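Progress Report to the Arriaga Fund
Young Horse Schooling Program, Pulolano Riding Center
Reporting period ending June

1. Summary of work

The grant supports the basic schooling of young and returning horses so that they can join the lesson string. At the close of the period, 9 horses were in regular work. Two of them, Drollo and Drosar, came to the program with the greatest difficulties and are reported on separately below. A total of 260 schooling sessions were ridden or worked in hand.

2. Drollo

Drollo began the period unable to hold a steady canter on the right rein. He fell in through the shoulder and broke to trot in the corners. Work has centered on transitions from a 15-meter circle and on shoulder-fore along the long side. He now picks up the correct lead on most requests. The downward transition remains heavy in the hand.

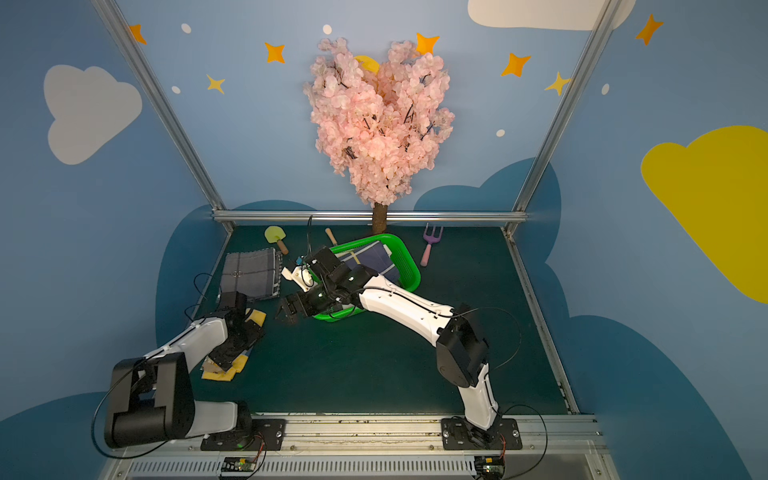

Will Drollo be ready for novice riders by the fall?
He is expected to be ready for walk and trot lessons by then. Canter work with novices will wait until his balance in the corners is reliable.

3. Drosar

Drosar returned to work after a long rest and was brought back in hand before any rider was added. Ridden sessions are kept to around 20 minutes and end with stretching on a long rein. His back has filled out, and the saddle was refitted in June. He is still tense at the mounting block and is walked away and brought back until he stands.

Ground poles were introduced at walk and then at trot. Raised poles were tried once and set aside for the next period.

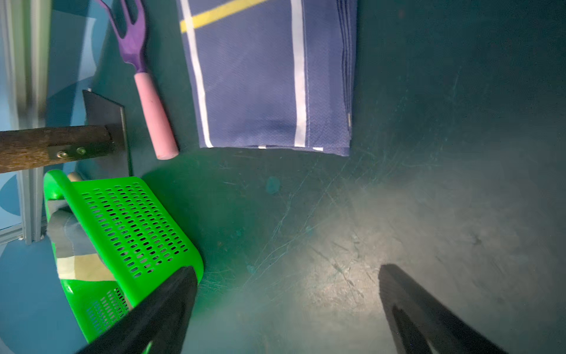

Juraj Sokol asked that the raised poles not be brought back until Drosar can trot the flat ones on both reins without rushing, and he would like hill work added on Friday in place of the second arena session. Both requests have been adopted.

4. Use of funds

Spending on instruction and farrier care is in line with the approved budget. Footing repairs in the small arena were delayed by rain, and the amount set aside for them is carried forward.

5. Next period

Drollo will start supervised lessons at walk. Drosar will continue with the present rider only. The remaining horses will be assessed under saddle by a second instructor, and the results will be included in the next report.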